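Automation on the assembly line at Zudbridge: questions from staff

Updated 07/09/2023

These questions came in through the staff forum and the box in the canteen at Zudbridge. Haris Naqvi, who leads the project for Rind, wrote the answers. If yours is missing, send it to your shift lead.

What is being brought in?
Robot arms for part of the burger assembly work in the chilled meals hall. The first cell is planned for November. It will take over placing the lettuce, patties, cheese and tomato. Bun slicing, sauces, wrapping and boxing stay as they are.

Why assembly first?
It is the job with the most repeated reaching, and the one people most often ask to be moved off. A full shift on that line means 1320 burgers per station.

Where is the work being tried out?
At our Pallurdale site, on a table, with plastic play food. Each ingredient stands on its edge in a clear holder beside the tray, so the arm always has an edge to take hold of. Real food will not be used until the plastic version runs reliably.
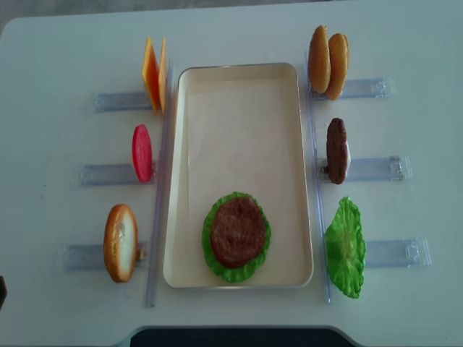

We know play food is easier to handle than the real thing. Real lettuce tears and real cheese sticks. The Pallurdale work is meant to settle the layout and the order of picking, and the grip on real ingredients will be tested separately at Uvumcombe.

Will anyone lose their job?
No redundancies are planned as part of this project. There are 29 people on the assembly rota across all shifts. Two will move to the new cell as operators and the rest stay on the line or transfer to packing, where we have vacancies. Transfers are on the same hourly rate.

What does an operator do?
Refills the holders, checks the trays, clears stoppages and signs the cleaning sheet. You do not need to write any code. Training takes about 70 hours, all of it in paid time, and is open to anyone on the rota.

What happens if an ingredient goes in the wrong place?
The operator pauses the cell, removes the tray and logs it. Nobody will be disciplined for pausing the cell. A mistake made by the arm does not go on your record.

Does the arm follow a fixed order?
Not at this stage. Pallurdale is trying different stacks, including tomato placed straight on the lettuce.

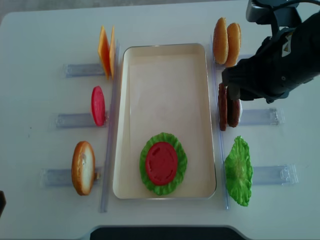 Tomato on lettuce in the tray, with the gripper at the patties.

Is it safe to work next to?
The cell at Zudbridge will be guarded, and opening the guard stops the arm. Refilling is done with the arm stopped. The safety reps will inspect the cell before the first shift and can refuse to accept it.

Will it be used to measure how fast I work?
No. The cell records its own picks and stoppages. It does not record names.

Can I see it before November?
Yes. Visits to Pallurdale can be booked through your shift lead, and travel time is paid.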